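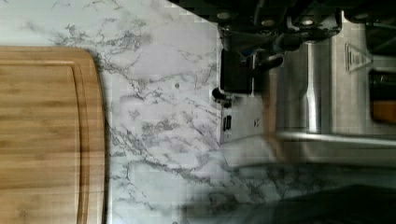 Wrist view, coffee station task, gripper coming in at lower right.

From: Ravindra Rana
To: Tendon users list
Date: 2/28/24
Subject: Re: Coffee station demos, first batch

> Hi all,
>
> The first batch from the coffee station is up on the Wimia share. It's 205
> demos, all done by remote control with the Ghauri handset, wrist camera on
> throughout. Operators were asked to work at a normal pace and not to
> stop and think in the middle of a run.
>
> The plan is to get to 1000 before we train anything serious. I think the
> variety is already good and I'd like people to start pulling the data
> now so we hear about problems early.
>
> Comments welcome.
>
> Skakotance data group

Thanks for putting these up, and for doing it before the whole lot was finished. You asked for comments, so I'm afraid you're getting some.

I pulled the batch and watched a fair bit of it at half speed. The still at the top of this message is one I keep going back to. Look at the part of the gripper that crosses the steel cylinder and the rail. It's a tan-brown smear you can see straight through. The big dark bit in the corner is out of focus as well. Meanwhile the cutting board on the left, which as far as I can tell has no part in the task, is lovely and sharp, groove and all.

So what exactly is the model meant to learn from that? If the fingers are a streak at the point where they pass in front of the machine, then we are asking it to guess where its own hand is. You can say the joint readings fill the gap, and perhaps they do, but then I'd like to see a run trained on joint readings alone for comparison. I asked for the same thing after the August batch and never saw it.

"Normal pace" bothers me too. Normal for whom? Somebody who has had the handset for an afternoon and somebody who has had it for months will not move alike, and the notes don't say who drove which run. Could we have an operator number in each file? It doesn't need to be a name.

Then there's the counter. White marble pattern with dark grey veins all over it, and towards the bottom of the picture it goes smeary and blocky. That looks to me like the compression struggling with the veins, though I may be wrong. Is anyone keeping the raw video? If we're throwing it away on the day, we can't go back and check.

Shiny metal is my other worry. The cylinder has bright highlights down its length, and I'd expect those to shift every time the wrist does. I'd want the same task under at least 2 kinds of light before I believed a word about variety.

None of this is a reason to stop. But I don't see what going from 205 to 1000 buys us if the extra ones look the same. My suggestion would be to take 15 of the existing runs, have them redone slowly by the same operators -- properly slowly, dull as that is -- and compare the two sets before anyone books more time on the rig. If the slow ones make no difference I'll say so on this list and stop moaning about blur.

One small thing: the readme gives the camera rate but not the shutter setting. Was it left on auto?

Ravindra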